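Product Review: Soveck Storage Daybed

Heltport Guest House, Furnishings Office
Reviewed for: short-stay family rooms
Supplier: Venduvlow
Price paid: $900, delivery included, mattress not included

Background

The guest house provides rooms to families who are staying in Heltport while a relative receives care nearby. Most stays last a few nights, and a few extend to several weeks. Each family room has a main bed and one further sleeping place, which must serve as a seat during the day. For many years that second place was a pull-out sofa. The sofas have reached the end of their useful life, and the Furnishings Office has been testing alternatives before placing a larger order.

The Soveck is the second piece to be reviewed. The first was the Van Dusen folding bed, covered in an earlier report and referred to below where a comparison is helpful. Both were bought at the ordinary price and no supplier was told that a review would be written.

What was supplied

The Soveck is a daybed with a back panel, two side panels, a slatted base and two drawers underneath. It takes a standard twin mattress. The overall depth with the drawers closed is somewhat greater than the listing suggests, as the drawer fronts stand out from the base. Offices planning a tight room should measure from the front of the handles.

The daybed arrived in three cartons. One carton was torn at a corner, and the side panel inside had a small dent near the foot. Venduvlow replaced the panel without charge and did not ask for the damaged part to be returned. The replacement took longer to arrive than the original order.

Assembly

The printed instructions are clear for the frame and poor for the drawers. The frame went together in the order shown, with two people, in a single morning. The bolts are of three lengths, and the bags are labeled with letters that match the drawings.

The drawers are another matter. The drawing for the runners shows the left and right sides as identical, and they are not. Our staff fitted one pair the wrong way round and had to remove it. The screw holes in the drawer sides are soft, and a screw that has been taken out and put back does not hold as well as it did the first time. Anyone assembling the Soveck should lay out all four runners on the floor, compare them, and mark them in pencil before fitting any of them.

A hex key is included. It is too short to be comfortable, and a longer one will save time. No other special tools are needed.

Use as a seat

A twin mattress is deep for a sofa. An adult sitting against the back panel will find that the edge of the mattress reaches well past the knee, and most of our guests placed pillows behind them or sat sideways. The Office recommends two firm bolsters for each daybed. These are not sold with the Soveck and should be added to the budget.

The seat height depends on the mattress. With our usual mattress it is slightly higher than the old pull-out sofas. Older guests told us that it was easier to get up from. Parents of small children asked whether a guard rail could be fitted, and the answer is that it cannot, at least not one made for this frame. Rooms that expect toddlers should keep the separate cot.

Use as a bed

This is where the Soveck is strongest. The slats are close together and are held in plastic caps that do not slip. The bed makes very little noise when the sleeper turns over, which cannot be said of the Van Dusen. The usable sleeping length is 74 inches. A tall adult will touch one of the side panels, and since both ends are closed there is no way for the feet to extend past the mattress. We advise front desk staff to mention this when assigning rooms.

Making the bed takes longer than it would with an open frame. With three sides enclosed, the fitted sheet has to be tucked at the back by kneeling on the mattress or by pulling the whole bed away from the wall. Housekeeping staff tried both and preferred to pull the bed out. Felt pads under the feet made this possible on our hard floors. On carpet the bed is heavy to move, and the room plan should leave enough space at one end for a person to reach in.

Guests were given the usual sheets and one washable blanket. Several brought bedding from home, which the house encourages. The side panels helped to keep blankets from sliding to the floor at night.

Storage

The drawers were the main reason for choosing this model. They run the full length of the base between them, and each is wide enough for a spare pillow and a folded comforter. They are shallow, however. A thick comforter must be pressed down before the drawer will close, and if it rises again it catches on the slats. Thin items stored in layers work well. Hard items such as shoes and toy boxes should be kept out, as they rub against the underside of the slats when the drawer is opened.

The drawers need a clear floor in front of them. In our smaller rooms they cannot be opened fully unless the chair is moved. Families with children tended to leave the drawers shut and to keep day items where they could be reached from the seat.

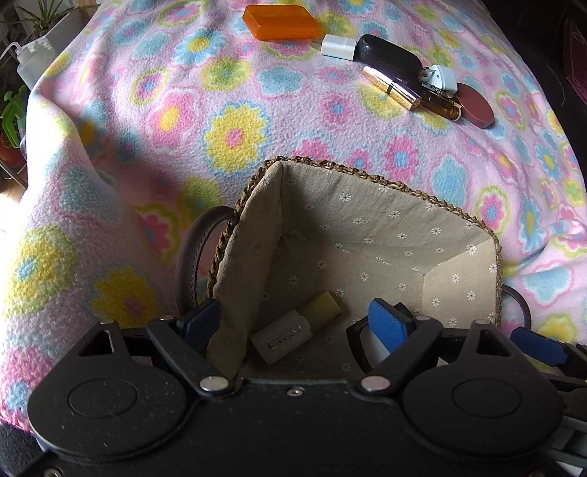

For that reason the Office now treats drawer storage as space for house linens and does not count it as storage for guests. A family room with a Soveck still needs a dresser or an open shelf. This affects the total cost of furnishing a room and should be noted in any request for funds.

Cleaning and wear

The panels have a smooth painted finish. Fingerprints and juice wiped off with a damp cloth and mild soap. A marker stain did not come off entirely, and a light shadow remains on one side panel. The finish on the top edge of the back panel has started to dull where guests lean on it. No paint has chipped.

Dust gathers behind the drawers, where a vacuum nozzle will not reach. The drawers lift out for cleaning if they are pulled to the stop and raised at the front. Housekeeping has added this to the monthly list.

After 37 stays the frame remains firm. Two bolts at the left side panel had worked loose by October and were tightened. A drawer runner, the same one that had been fitted wrongly at the start, has begun to stick. We regard this as partly our own doing, although better drawings would have prevented it.

Comparison with the Van Dusen

The Van Dusen folding bed costs less, needs no assembly and can be rolled away. It is the better choice for a room that needs an extra bed only now and then. It cannot be used as a seat, and guests who slept on it for more than a few nights complained about the bar across the middle. The Soveck takes up its floor space at all times and gives a proper night of sleep in return. For stays of a week or longer, the Office prefers the Soveck without hesitation.

Service

Venduvlow answered written questions within one working day. Telephone calls were less useful, as the staff who took them did not have the product drawings. Replacement runners can be ordered singly. Replacement slats are sold only as a full set, and the Office considers this wasteful.

Recommendation

The Soveck is approved for the larger family rooms, with the addition of two bolsters and a set of felt pads for each unit. It is not approved for the smaller rooms, where the drawers cannot be opened properly. Rooms assigned to guests with very young children should continue to be supplied with a cot.

Requests for the Soveck should be sent to the Furnishings Office with the room measurements attached, including the distance from the wall to the nearest door swing.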